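Gundcombe Transport Users list
Subject: Re: Evening buses on the 9 - what Borine have said

On Thursday a list member wrote:

> Does anyone know what is happening with the evening journeys on
> the 9? The timetable at the Amato Road stop still shows buses
> until late but the app stops at 7.40 pm. I waited until nearly
> half past eight and then walked. The driver the next morning
> said it was all changing in April and that he had only been told
> by text. If the council is paying for these journeys I would
> like to know who decides when they run.

I rang Borine on Friday morning and have now had a written reply as well, so I can answer most of this.

The late journeys have not been withdrawn yet. They are still registered and should run until the change in April. The app is wrong because the new timetable was loaded early for the evening section only. Borine say they have reported it to Nurnoleo, who supply the live times, and that the printed timetable at the stop is the one to follow until then. They could not tell me whether the bus you waited for ran or not. If you send them the time and the stop they are supposed to check the vehicle's tracking record, but they only keep those for 40 days, so do it soon.

From April the last bus from the station will be the 8.10 pm. The two journeys after that go. The council's contract paid for them up to the end of March and the money has been moved to the Sunday service. Whatever we think of that, it was in the papers for the January meeting and I missed it too.
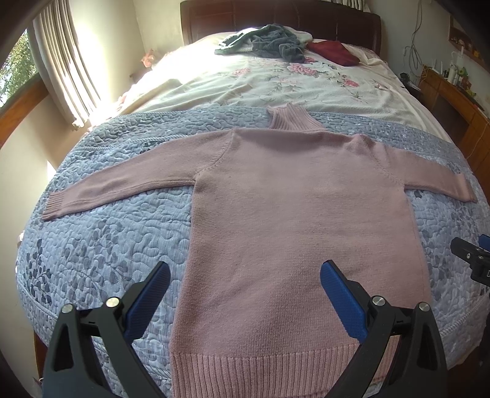 Pink polo neck, laid out on the bed.

On your last question, the council decides the hours for the journeys it pays for, and Borine decides the rest. The difficulty on the 9 is that the daytime buses are commercial and the evening ones are not, so a complaint about the evening gets passed from one to the other. I would write to both in the same email, and put the words "contracted journey" in the subject line. Mine was answered in 2 days when I did that, and before that I had waited more than a month.

There is also the matter of the on-demand minibus. Borine mentioned it as the replacement after 8.10. It covers Gundcombe and the villages on the north side, but it does not go to the hospital, and it has to be booked an hour ahead. I have asked whether 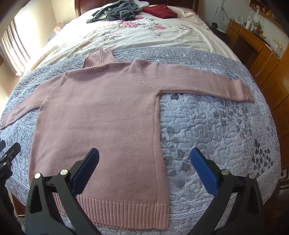

it can be booked by telephone as well as through the app, and whether concessionary passes will be accepted on it. The reply said passes "are expected to be valid", and I don't think we should take that as a yes. I have written back.

The petition for keeping the 9.15 journey is still open. It needs 3000 signatures before the council has to debate it, and paper sheets count as long as each line has a full postcode. Sheets can be handed in at the library desk. Please don't post them to Borine, as they have no reason to pass them on.

If anyone else has been left at a stop after 7.40 pm this month, please reply to the list with the stop, the direction and the time on the printed timetable. I will put them together and send them to the council with our letter.

4 replies
Share this message (2)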